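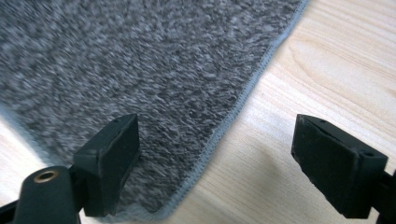 Gray shaggy rug with pale blue-gray binding, on a light wood floor.

Ander Household Care
Sep 4, 2018

1/ Ander Household Care receives regular questions on the care of shaggy rugs laid over wooden floors. This thread sets out our current guidance for residents of the Zatbridge and Jindadham buildings. It replaces the short notice posted in March.

2/ The guidance applies to area rugs with a bound edge, placed directly on finished wood or on a rug pad. It does not apply to fitted carpet, sheepskins or rugs with a long fringe. Residents who have one of those should ask for the separate sheet at the building office.

3/ Read the label first. The maker's care label is usually sewn to the underside, near a corner. Where the label and this thread disagree, follow the label. If the label is missing, treat the rug as if it cannot be machine washed.

4/ Vacuuming, top side. Use suction only. A rotating brush can catch the loops of a tufted pile and pull them out of the backing. If the brush on your machine cannot be switched off, fit the plain floor or upholstery head instead.

5/ Work in slow, overlapping passes. Go over the rug once in each direction, as shaggy pile holds grit on the side that faces away from the nozzle. Keep the nozzle a little way in from the binding and finish the border by hand with the small attachment, moving along the edge and never across it.

6/ Vacuuming, underside. Every 4 weeks, fold the rug back on itself and vacuum the backing, then the floor under it. Fine grit works its way down through the pile and collects there. Left in place, it can dull the floor finish.

7/ A mixed pile of charcoal, slate gray and off-white, such as the one in the photo at the top of this thread, hides dust very well. Do not go by appearance. Keep to a schedule and write it on the household calendar if that is helpful.

8/ Several residents have asked about streaks in a gray rug. Pile that leans in different directions reflects light differently, and the result can look like a stain. Brush the area with an open hand toward the nearest edge. If the mark moves, it is only the lie of the pile. If it stays where it was, treat it as a spill.

9/ Spills. Lift solids with a spoon. Press a dry white cloth onto the spot and hold it there. Do not rub. Repeat with a clean part of the cloth until nothing more comes up.

10/ For what remains, mix a few drops of clear dish soap into a bowl of cool water. Dampen the cloth, wring it out well and press again. Follow with plain water on a second cloth. Test the mixture first on a corner that sits under furniture.

11/ After any damp cleaning, raise the treated section off the floor until both the pile and the backing are dry to the touch. An upturned plastic crate does the job. A damp rug on a wooden floor can leave a pale mark in the finish, and the mark often does not show until the rug is next moved.

12/ Corners and edges. A corner that curls slightly is common, especially on a rug that has been rolled for storage. Roll the corner the opposite way, hold it for a minute, then lay it flat under a stack of books overnight. Place a sheet of clean paper between the books and the pile.

13/ If the corner still rises, place a corner gripper under it. Use the kind sold for finished wood and check the package for that wording. Do not use carpet tape, staples or tacks. The floors in both buildings are part of the lease, and adhesive marks are charged at move-out.

14/ Binding. The stitched strip along the border keeps the backing from fraying. Look it over whenever the rug is turned. A loose thread should be trimmed with scissors, close to the strip. It should not be pulled, as one thread may run a long way.

15/ Where the strip has come away from the rug, the repair is a simple one if it is caught early. Residents may bring the rug to the Thorlacius workroom on the ground floor at Zatbridge. Rugs are accepted from 9 a.m. on weekdays. Please vacuum the rug beforehand and roll it with the pile facing in.

16/ Loose loops in the pile are a separate matter. Trim a raised loop level with its neighbors. Do not push it back through the backing with a needle — this tends to loosen the loops on either side.

17/ Rug pads. We recommend a felt or natural rubber pad cut slightly smaller than the rug on every side, so that the edge can settle onto the floor. Some plastic pads react with floor finish over time. If a pad feels sticky or leaves color on a white cloth, remove it.

18/ Pale floors need particular care. On blond wood, dirt along the edge of a rug shows sooner than it would on a dark floor. Wipe the strip of floor next to the rug with a dry microfiber cloth once a week. Keep wet mops and floor polish clear of the rug.

19/ Sunlight. Wood changes color with exposure, and a rug protects the part it covers. Turn the rug end for end every 9 months, and shift it a short distance now and then if the room allows. This will not prevent a difference in tone altogether, but it will soften the line.

20/ Storage. Vacuum both sides, allow the rug to air for a day, and roll it firmly with the pile inside. Folding leaves creases in the backing. Wrap the roll in a cotton sheet and store it off the ground. Plastic sheeting holds moisture and is not recommended. The basement lockers at Jindadham are not suitable for rugs of any kind.

21/ Shaking a rug from a window or balcony is not permitted in either building. The courtyard rails may be used for this purpose during the day. Please check that no laundry is hanging nearby.

22/ A printed copy of this guidance is available at both building offices. We have ordered 2000 copies, and one will be included with every new lease. A large-type version can be requested at the same desks.

23/ Questions may be posted as replies to this thread. We answer on working days. For a spill involving paint, ink or bleach, please call the building office before applying anything to the rug or the floor.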